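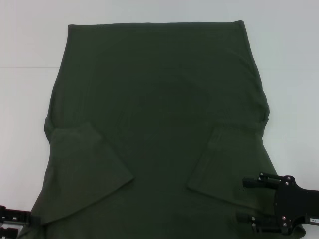 *Olive-green T-shirt at the folding table, both sleeves turned in, grippers at the two lower corners.*

**Garment folding at Rindis** is the part of the Brodton laundry and workwear business that has been handed over, bit by bit, to a pair of robot arms. I keep this article up to date for the site wiki, and I worked on the folding line myself before moving to the planning desk, so you'll have to forgive me for slipping into "we" (an encyclopedia is supposed to be above that sort of thing, I know!).

## Background

Rindis washes, dries and folds uniforms for hotels, kitchens and one very fussy garden centre chain called Tarawneh. Folding was all done by hand until the Cliro cell went in one December. Before that a good folder on T-shirts would get through 200 in a morning, and by lunch your wrists knew all about it.

The cell has two arms, a plain white table and a camera looking down on the work. It does T-shirts and polo shirts, and it's being taught aprons. Fitted sheets are still ours, and I can't see that changing any time soon.

## How a shirt is folded

The shirt goes down flat with the hem pointing away from the arms. Sleeves come in first, one from each side, and then the body is folded up into a rectangle. People folding by hand tend to do the sleeves and sides in one sweep – the arms take it in stages, with a pause between each, and new starters always think it's broken during the pause.

Plain cotton knit is the easiest stuff for it. Anything slippery gets sent back to the hand tables, as does anything with a zip.

## What changed for staff

Twelve of us folded full time before the cell. Seven still do, two look after the arms, and the rest moved to sorting, deliveries or (in my case) planning. No one was let go, though two people left within the year and said quite openly that they missed the old line. I think that should be written down somewhere, so I've put it here.

The jobs that remain are different in feel. Bayu Pillai, one of the two cell minders, used to fold and chat all day. Now Bayu feeds in shirts, checks the finished pile and clears any that have bunched up, and reckons the job is easier on the back and harder on the head. You're on your feet less but you can't drift off. There was a proper row over pay, too, as minding was first graded the same as folding. It was regraded after 60 of us across both sheds signed a letter.

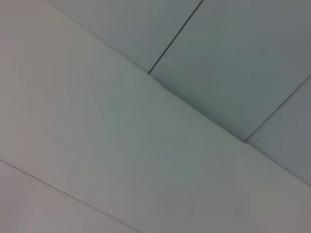
Noise and light come up at nearly every shift meeting, more than the arms themselves do. The old line had the radio going, and the minders now keep it low so they can hear the warning tone. The lighting was a separate argument: the cell likes it soft and even, while the hand folders wanted something brighter for spotting stains. For now the soft light has won, and you get that flat, shadowless look right up over the pale ceiling and its blue-grey panels. Stain checks have been shifted to a bench by the window.

## Output

The best day so far for the cell is 968 shirts across two shifts. A normal day is well short of that. Rindis set a target of 300 per shift for the first months, which was met in the end, with a lot of swearing over polo collars.

## See also

- Hand tables (sheets, zips, slippery fabrics)
- Apron trials
- Minder grade and pay letter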